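Unit 4: Looking after the hand-held gripper
Course notes, Vorketti workshop, spring group
Notes by Uyên Kim

Last time we got the gripper out of its case and everybody had a go with it. Today is the fun bit (I really do mean that): keeping it in good order. A gripper that is looked after will give you the same grip in June that it gave you on the first morning, and you will learn more about how it works from one finger change than from a whole afternoon of reading.

What you need on the bench

Hex key, the short one with the marked handle. Soft brush. Lint-free cloth. The small tray for screws. The Lekgate log sheet for your unit. Spare fingers are in the Stidora drawers, left and right kept in separate bags, so please put them back that way.

The daily look

Do this before you switch anything on. Open the fingers as far as they go and let them rest there. Look at both tips from the front, then from the side. You are hunting for rounded corners, chips, and any whitish line across the plastic near a screw hole, as a line like that is usually the start of a crack. Press each finger gently sideways with your thumb. A tiny bit of give is fine. A click is not, and a click nearly always means a loose screw.

Next, close the fingers slowly by hand and watch the tips come together. They should meet flat. If the top edges touch first, one finger has been put back slightly tilted, and you will see this all the time in the first weeks! Slacken, reseat, tighten, try again.

Changing a finger

1. Power off and cable out.
2. Open the gripper fully and lay it on its back on the cloth.
3. Take out the screws of one finger only. Leave the other side alone, you will want it as your reference.
4. Brush out the seat. Dust packed into the corners is enough to tilt a finger.
5. Set the new finger in place and start every screw by hand before you use the key.
6. Tighten a little at a time, going from one screw to the other and back.
7. Close by hand and check that the tips meet.
8. Write it up on the log sheet with your initials.

Please don't be tempted by thread glue. The fingers are meant to come off, and Tín Nông spent most of a lunch break last term drilling out a screw that somebody had glued in.

When to change

We swap fingers after 200 hours on the log, or sooner if the daily look turns something up. The full service, with the slide opened and greased, comes every 6 months and is done with one of us beside you. Allow 30 minutes for your first finger change. You'll be much quicker by the third - everyone is.

The opening test

Once the new finger is on, plug in, run the open command and watch both sides travel. They should start together and stop together, with the same gap left at each side of the centre line. Run it again with the gripper held just above the table, in the position you would use for real work, and check that neither tip drags.
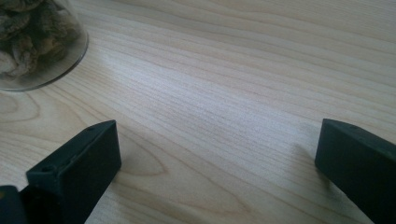 If one side lags, stop and switch off before you go looking for the cause. Start with the seat and the screws, then the cable, and only then the slide. Bring your log sheet to the Huỳnh room at 1145 and we will go through the odd ones together.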